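Home | Our work | Donate a computer | Reports | Contact

Progress report to the Grulier Fund: desktop refurbishment, second quarter

This report covers the second quarter of the Wemby Reuse workshop's grant. The grant pays for bench space at Meesuk Yard, spare parts and the cost of collecting office desktops that would otherwise be scrapped.

Intake and output

The target for the year is 70 finished desktops. At the end of June we had 49 ready to go out, which puts us ahead of plan. Most of the machines came in one delivery from an office closure in Dresitz. They are tower cases of the same general age, so the work has gone faster than it did in the first quarter, when almost every machine was different.

Parts spending for the quarter was £1,879. The largest items were memory and replacement drives. We also bought thermal paste, cleaning swabs and a box of case screws. Power supplies have mostly been reused after testing.

Bench work

Each tower is laid on its side on the metal bench and the side panel comes off. We check the power supply label against our list, look over the wiring and then go through the memory slots and drive bays. The processor comes out where it needs swapping or where the socket has to be inspected. With the retention lever up the pins are exposed and easily bent, so parts and tools are kept well clear of the board at that stage. 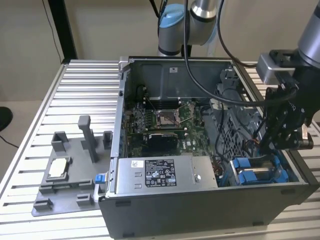
Socket damage is the main reason we lose a board. We had 2 this quarter that could not be saved, both with bent pins when they reached us. The cases, power supplies and drive carriers from those machines have gone on the spares shelf. Carriers are worth keeping — donated towers often arrive without them, and buying them singly is poor value.

Problems and changes

Dust was worse than expected in the Dresitz machines, mostly in the rear vents and the heatsink fins. Cleaning is now done before anything is tested. It adds time at the start but we have had fewer machines shutting down during the overnight run.

Drive wiping fell behind in May when the wiping station failed. It was repaired and the backlog was cleared by the middle of June.

Next quarter

We plan to finish the remaining desktops by September and start on the laptops held in store. We would like to move the underspend on transport across to parts, and ask for the Fund's agreement to this.

Related reports
First quarter progress report
Parts and spares policy
How we wipe donated drives

Contact the workshop | © Wemby Reuse | Back to top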